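**Butia Tables seeks a part-time finisher**

We make dining tables for people who swear they'll use coasters. They won't, and that's half our business.
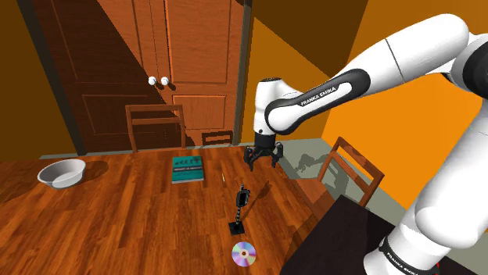

Two days a week, $34 an hour, sanding and oiling. Bring your own ear protection, since ours is shared and has a history.

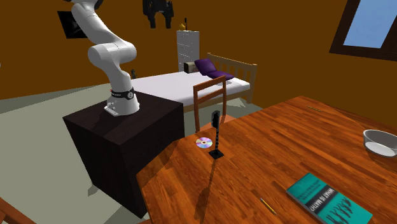

Experience helps, but patience helps more. You should like a glossy orange-brown top with long streaks of grain, as our customers want little else. Write to Bhavana Krishnan by April.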